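Day one of my big T-shirt fold-along! The whole drawer is coming out, and I have a white table to myself — bliss.

Starting with the pale green one. Lay it flat first, smooth from the middle out. 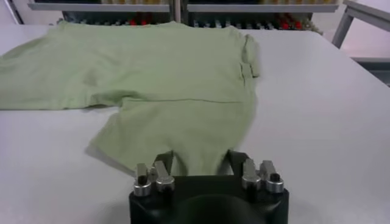

Sleeves in next, then hem to collar. Han-gyeol Pyo swears by thirds and I'm a total convert!

Up to 47 shirts to go, and I want them all standing upright in the drawer by May.

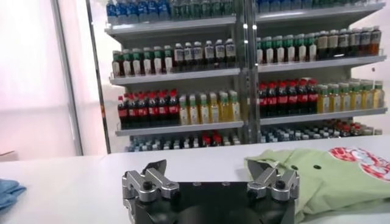

Printed tees get folded graphic side out at my place, so I can find them fast. That red and white design on the green is way too fun to hide!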